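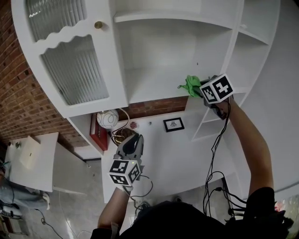 Meuble blanc encastré, porte à vitrage cannelé et bouton en laiton.

Par Kamala Alva – octobre

Rechercher un tutoriel OK

Dépoussiérer une porte à verre cannelé

1. Vider les étagères ouvertes, de haut en bas.
2. Passer une brosse souple dans le sens des cannelures.
3. Essuyer à la microfibre humide, sans détremper le cadre.
4. Sécher aussitôt – bouton compris.
5. Attendre 8 minutes avant de remettre la lampe globe en place.

Ce site utilise des cookies. Accepter Refuser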